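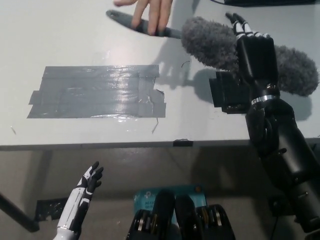 Fur windscreen in gray with the gray handle, on the table.

Fetix 438 Fur Windscreen with Handle
Sold by Pillance, equipment for sound recording outdoors
Color: gray
Item number: 438
Availability: in stock

Product information

The Fetix 438 is a long fur windscreen for a short shotgun microphone, delivered together with a handle of the same make. It is meant for persons who record outside and go on foot: bird and nature recording, street interviews, small documentary work, school film projects. It can be used in the hand or at the end of a boom pole.

The fur is long and dense, with a soft backing on the inner side. The hairs are of mixed length, and therefore the surface looks shaggy also when it is new. Please do not cut the longer hairs. They belong to the fur and they do a good part of the work.

We have had this windscreen in our program since September. Before, we sold the Fetix windscreen and the handle only separately, and many customers ordered one and forgot the other. So now it is one set with one item number. The windscreen alone can still be ordered as a spare part, see further down on this page.

What is in the box

Fur windscreen, gray
Handle, gray, with rounded end
Foam insert (already placed inside the fur)
Rubber ring for thin microphones
Storage bag with cord
Printed instructions in English and German

The microphone is not included. Also the cable and the boom pole are not included.

Technical data

Inner length: 200 mm
Microphone diameter: from 20 mm, with the rubber ring also thinner
Fur length: 40 mm, measured on the longest hairs
Material of fur: synthetic
Material of backing: knitted polyester
Foam insert: open cell, black
Handle: hard plastic, smooth surface
Closing: elastic cord with stopper
Washable: fur yes, by hand. Foam insert yes, by hand. Handle, wipe with a cloth.

Will it fit my microphone?

Measure the part of your microphone which has the slots on the side. All the slots must be inside the windscreen, otherwise the wind comes in from behind and you will hear it as a low rumble. If the body of your microphone is longer than 200 mm this is no problem, as long as the slots are covered. The rest of the body goes into the handle or into your own shock mount.

For a microphone with a diameter under 20 mm, put the rubber ring on the body first, near the connector, and then push the windscreen over it. The ring must sit flat. If it is twisted, the windscreen will turn slowly while you walk, and this makes a noise that is difficult to find later.

The set is not made for large studio microphones, for small clip microphones, or for the round microphones which singers use on the stage. For hand recorders with two microphones on top we have a different model on our page for recorder accessories.

If you are not sure, write to us the name of your microphone. We answer normally on the next working day.

How to put it on

1. Open the cord stopper and pull the cord wide.
2. Hold the foam insert in its place with two fingers through the opening.
3. Push the microphone in straight. Do not turn it, the foam will roll up.
4. Stop when you feel the end of the foam. Do not press further.
5. Connect the cable and lay it along the groove of the handle.
6. Push the handle on until it clicks.
7. Close the cord, not too tight. A finger should still go under it.
8. Shake the fur one time, then blow into it from the side so the hairs stand up.

For taking it off, open the cord first. Then hold the handle in one hand, take the fur close to the handle with the other hand, and pull evenly. If you take it only at the far end you stretch the backing, and after some months the windscreen becomes loose.

About the handle

The handle is smooth and has a rounded end, so it lies well in the palm and does not press at the wrist. We were asked several times for a handle with rubber cover. We tried this with an older Fetix model and went back to the smooth one. Rubber is nice in the first minutes, but each small movement of the fingers can be heard in the recording.

With thin gloves the handle works very well. With thick winter gloves it works less well, and here we recommend to use the boom pole or to put the set on a small tripod. The handle has a thread for this, under the small cap. Keep the cap, it is not available as a single part.

Care of the fur

Fur that is wet or pressed flat protects less. Please let it dry in the air after rain, with the foam taken out. Not on a heater and not in the strong sun. When it is dry, comb it with a wide comb from the handle side to the tip. The Drusis brush is good for this and is also sold by us, but a normal brush for cats does the same.

Wash by hand in cool water with a small amount of mild shampoo. Rinse two times. Press the water out in a towel, do not wring. It will look very poor when it is wet. After drying and brushing it comes back.

Keep the set in its bag and not together with tape, hook-and-loop strips or open tools. Glue from tape is the most frequent reason why customers ask us for a new fur. If it has happened, put the windscreen in the freezer for one hour, then break the glue off with the fingernails and comb out the rest. Do not use gasoline or nail polish remover, they attack the backing.

Some loose hairs in the first weeks are normal. When you brush it before the first use you will have less of them on your jacket and on your cables.

How much wind can it take?

We are careful with numbers here, as every maker measures differently and the results can not be compared. From our own use we can say the following. On a normal windy day in an open field, speech is clean with the low cut filter of the recorder switched on. At the coast it depends. With the back to the wind and the microphone low in front of the body it is still good. On a pier or on a hill with strong gusts you need a closed basket windshield, and the fur alone will not be enough.

The high tones become a little softer with any fur. With the 438 this is small, and for speech most people do not notice it. For insects and for high bird calls you may want to lift the treble a little in your program.

Please do not use the set indoors without need. It does no harm, but it has no use there and you lose some clarity. In the room the foam insert alone is enough, and you can take it out of the fur and use it separately.

Spare parts and matching items

Fetix fur windscreen, gray, without handle
Fetix foam insert, black
Fetix rubber ring
Degefa boom pole, aluminum, with standard thread
Degefa short cable, for use with handle or pole
Drusis brush for fur windscreens
Storage bag with cord

The Degefa pole fits directly to the thread in the handle. With poles of other makers please check the thread, in some cases you need an adapter. The adapter is not in our shop at the moment.

Questions from customers

Is there a black one?
No, only gray. In the camera picture gray disappears better than black in front of sky and walls, and it becomes less warm in summer.

Is it real fur?
No. The fur is completely synthetic.

How heavy is it?
The set without microphone weighs almost 200 grams. With a usual short shotgun microphone you can hold it for a long interview without much trouble, though for more than an hour a pole or a stand is kinder to the arm.

Can I use the handle without the windscreen?
Yes. The microphone sits in it also alone. Use the rubber ring with thin bodies.

The cord is broken. What can I do?
Any thin elastic cord from a sewing shop will do. Pull the new one through with a safety pin.

My windscreen smells a little when it is new.
This comes from the packaging. Leave it outside of the box for a day or two.

Can I lay it on the table with the microphone inside?
Yes, but on a hard table each knock goes into the microphone. Put a cloth under it when you are recording. For storage, lay it so that the fur is not pressed by something heavy.

Shipping and return

We send the set in a carton and without vacuum packing, so the fur arrives in good form. If it has become flat on the way, shake and brush it and wait one night before you decide.

Unused sets can be returned in the original box. A windscreen that was worn over a microphone outdoors we can take back only if there is a fault in the seam, the cord or the handle. Please add a short note and write where the fault is, it saves time for both sides. Foam inserts can not be returned after opening.

For schools and clubs that order several sets we make an offer by e-mail. Please write the item number 438 in the subject line.

Page last changed: 13 May 2022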